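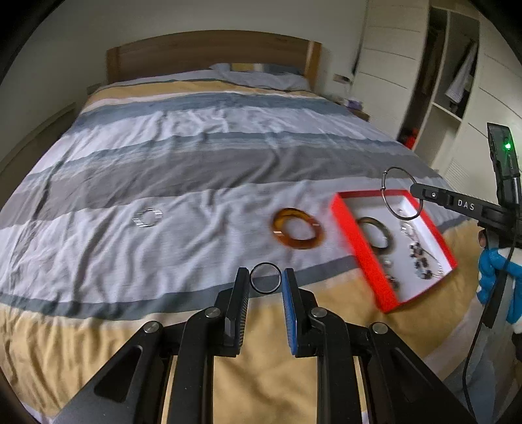
# Sorting and storing bangles and necklaces at home

Jewelry kept in one big box gets scratched, and beaded necklaces wrap themselves around everything near them. This page covers how to empty a mixed box, sort it, clean what needs cleaning and put it back so you can find things. Allow an evening for a medium collection. If you have 200 pieces or more, split the work over two evenings and do the bangles first.

## What you need

- A bed or large table with good light
- A soft cloth, plus a second one for drying
- A bowl, dish soap and a soft toothbrush
- Small zip bags
- One box for bangles and a separate one for necklaces
- A pin or thick needle for knots
- Paper and a pen

## 1. Lay everything out

Smooth the duvet and work on top of it. A bed is better than a table for this: metal pieces don't roll off, and a dropped bangle doesn't chip. Wrinkles hide earrings and small rings, so run your palm over the cover before you start and again when you finish.

Take pieces out one at a time. Don't tip the box over. A necklace that was lying fairly straight will knot the moment it lands in a pile. Lift necklaces by the clasp end and set them down in a line.

A duvet with wide stripes makes it easy to keep groups apart. Give each kind of piece its own stripe.

## 2. Sort by material

Sort by what the piece is made of before you think about color or how often you wear it.

**Plain metal.** Smooth bangles and hoops can share a space. Check each one for dents and make sure it is still round by setting it flat on a table. If it rocks, it is bent.

**Linked or segmented metal.** Keep these apart from the smooth ones. The edges of the links leave fine scratches.

**Plastic, resin and tortoiseshell patterns.** These scratch easily and don't like heat. Keep them off the radiator and out of direct sun. They should never touch silver polish.

**Beads.** Look at the thread or wire near the clasp. If you can see it fraying, put the necklace in a zip bag right away and mark it for restringing.

**Small rings.** Collect them in a bag or a saucer as you go. They disappear into the corners of boxes.

## 3. Clean

Metal without stones or glue can be washed in lukewarm water with a drop of dish soap. Leave it in for 15 minutes, brush between the links, rinse and dry. Then let it air dry on a cloth overnight. Linked pieces hold water longer than you expect.

Plastic and resin bangles only need a damp cloth.

Don't soak beaded necklaces. Wipe the beads with a barely damp cloth and clean the chain sections with a dry one.

For tangled chains, lay the knot flat and work the pin into the middle of it. Pull outward a little at a time. A drop of baby oil helps with very thin chain, but wash it off afterward.

## 4. Put things back

Bangles store best standing on edge, in a row, with the largest at the back. If your box is too shallow for that, lay them flat in stacks of no more than four, with a piece of felt between different materials.

Necklaces go in a separate box or on hooks. If one has to share a box with bangles, close the clasp, lay it along one side and put a strip of folded cloth beside it. I use the Handari drawer insert for mine – nine compartments, lined, and the dividers lift out. An egg carton cut to size does the same job.

Very thin hoops bend under weight. Put them on top, or hang them inside the wardrobe door on a plain hook.

Silver should go in zip bags with the air pressed out. It tarnishes much more slowly that way. Leave beads out of plastic if the thread is cotton or silk.

## 5. Write a list

This takes ten minutes and is worth doing if you have home insurance. One line per piece: material, where it came from, what it cost if you know. I list anything that cost over 50 euros separately and keep that sheet with the policy papers.

Mark the pieces that need repair on the same list. Mine go to a shop in Riihimäki, which restrings beads in two weeks outside the Christmas season. Last November it took closer to five.

## Before you close the boxes

- Shake out the duvet over a sheet, not over the carpet
- Check the corners of the old box for rings and loose beads
- Make sure washed pieces are fully dry
- Store the boxes away from the bathroom

*Saimi Tikkanen, updated December 30, 2024. Added the note on cotton and silk thread.*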